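The case for a rimmed plate

Fruit bowls are poor storage. A deep bowl stacks soft fruit under hard fruit, and the lowest layer takes the load. At the Tresbridge flat I kept one 200 mm across for 12 years, and the grapes at the bottom always split first.

A plate holds one layer. Everything on it can be seen and turned, and the spoiled piece comes out without disturbing the rest. The objection, put to me by Han-gyeol Jeon, is that round fruit rolls. On a flat board it does. A raised rim deals with most of that, provided the plate is not overfilled. Grapes I would leave on the bunch, since the stalk stops them wandering.

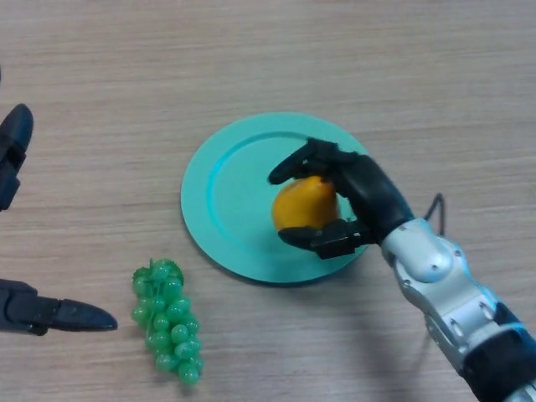
Turquoise plate with a broad raised rim, and green grapes on the table.

Capacity is the real cost. A plate takes less than a bowl, so one must shop more often. I go to the Barkgate market twice a week and consider it a fair exchange.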